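# Workshop Notes: Teaching Tasks with a Hand-Held Gripper

Issued by the Entwistle training desk, 5 August 2021. Please direct corrections to Poppy Fairclough. These notes replace the sheet on handling soft goods.

The following advice is for staff and visiting demonstrators who show tasks by hand, using the hand-held gripper, for later use on the Wuduron arm. Those who work by remote control from the operator's desk should read the section near the end as well. Terms used on the booking form, such as "run" and "set", keep their usual meaning.

## Before starting

- Read the task card in full and say the goal aloud to your partner. If the two of you describe it differently, settle the wording before the first run.
- Open and close the gripper slowly several times with nothing between the pads. The pads should meet evenly along their length.
- Wipe the finger pads with a slightly damp cloth and allow them to dry. Lint collects between the ridges and is most easily removed with a soft toothbrush.
- Check each screw on the mounting plates with the small driver. Hand-tight is sufficient.
- Remove rings, bracelets and loose scarves. Sleeves should be fastened at the wrist.
- Wipe the lens with the dry cloth only. Household glass cleaner must not be used on it.

## Soft and knitted items

Knitted and woven goods are the most common cause of a repeated run. They stretch, they fold over on themselves and they seldom return to the same shape when put down. Demonstrators are asked to observe the following.

Approach the item from a point where the cloth already stands a little proud of the table. A fold offers the pads something to close on, whereas a flat edge tends to slide away beneath them. Where the item lies quite flat, press down gently with both pads open, close them, and lift only when a ridge of cloth has formed.

Close the gripper until the item is held and then stop. Squeezing harder does not improve a demonstration, and the arm will copy the force as faithfully as it copies the path. With thick yarn, a moderate pinch is usually enough.

Lift straight up for a hand's width before moving sideways. Dragging a knitted piece across the table will catch neighbouring objects, and small wooden pieces are easily swept along with it.

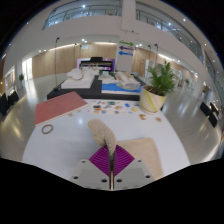
*Knitted-looking item held between the ridged pads, with other objects around it on the table.*

When setting the item down, lower it until it touches the surface, pause for one slow breath, and open the pads fully before withdrawing. A half-opened gripper will often carry a loop of yarn away with it. Should this happen, finish the movement calmly, mark the run as spoiled and begin again.

## Arranging the table

A table for these exercises should look like a table in ordinary use. Books, cloths, paper sheets and a potted plant are all suitable. Please vary their places between sets - moving two or three objects a short distance is better than clearing everything away.

Leave the near edge passable for your forearm. Heavy or breakable items belong towards the back, and plant pots should be watered after the session only.

On a glossy white top, overhead lamps will leave a pale reflection. This is acceptable in moderation. If the reflection falls directly on the item to be picked up, turn the table slightly or move the item.

## Pace and posture

1. Stand with your feet apart and your weight even.
2. Keep the elbow close to the body and let the wrist do the fine work.
3. Move at the speed at which you would pass a full cup to someone.
4. Avoid correcting a movement halfway. A clean miss is more useful than a long hesitation, provided it is marked as a miss.
5. Rest after 13 runs. The hand tires before one notices it.

## Demonstrating by remote control

Operators at the desk cannot feel the cloth and should therefore watch its edges. Cloth that has been gripped properly draws in towards the pads; cloth that has merely been touched does not. Ms Lambert recommends practising with a folded tea towel before any knitted piece is attempted.

The Sasus controller has a short delay. Make one movement, wait for the arm to follow, and then make the next. The stop button must remain within reach of the free hand at all times, and a second person must be present whenever the arm is powered.

## Care of materials

Knitted pieces may be washed by hand in cool water and dried flat. Do not hang them, as they lengthen and will no longer match the task card. Pieces with pulled threads go in the mending tray by the Grudimville cupboard.

Finger pads should be washed with mild soap at the end of the day. Pads showing splits or flattened ridges must be changed in pairs, the order code for which is 2629.

## Recording the session

Write the task card number, your initials and the number of spoiled runs on the log sheet before leaving. Spoiled runs are not to be deleted by the demonstrator. Completed sheets go to Amber Lambert in Room 133, and the next revision of these notes will be issued in September.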